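Iltis wrist camera and two-finger gripper: a month in the simulator

I've had the Iltis sim pack on my home machine for all of July, mostly in the evenings, and I've got opinions. You get a wrist camera model, a two-finger gripper and a three-finger one, all set up to bolt onto the Pellegrini arm. I was coming from the Runico bundle, so that's what I kept comparing it with.

The camera

Lovely, mostly. Runico's felt and fabric always looked like painted plastic to me, and a grasp planner trained on it got a nasty shock when it met anything fluffy. The Iltis one gives you proper fuzz! I parked it close to a tennis ball against some old planks and left it there while I fiddled with the exposure settings for far too long.
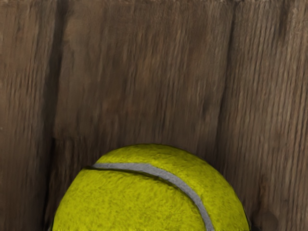
The fuzz goes right out to the edge of the ball, with darker flecks all through the yellow-green, and the grey seam is nice and clear against it. My seam tracker loves that. The wood is a bit smeary in places, which I can live with (I'm not picking up planks). Depth is noisier than I'd like very close in, and there's no way to turn that down that I could find.

Two fingers or three

I ran 17 grasps with each. The two-finger gripper dropped the ball twice, the three-finger one only once, but it's slower to close and the controller had a sulk whenever I changed the force limit halfway through. Bảo Văn over on the Wikville forum suggested restarting the controller after each change – it works, it's just annoying.

Niggles

The manual skips error 1311 completely. It means the gripper and arm are on different clock rates, and I lost a whole evening to it. Loading takes 10 seconds longer than Runico too.

Would I keep it? Yes, for the camera, and I'd start with the two-finger gripper.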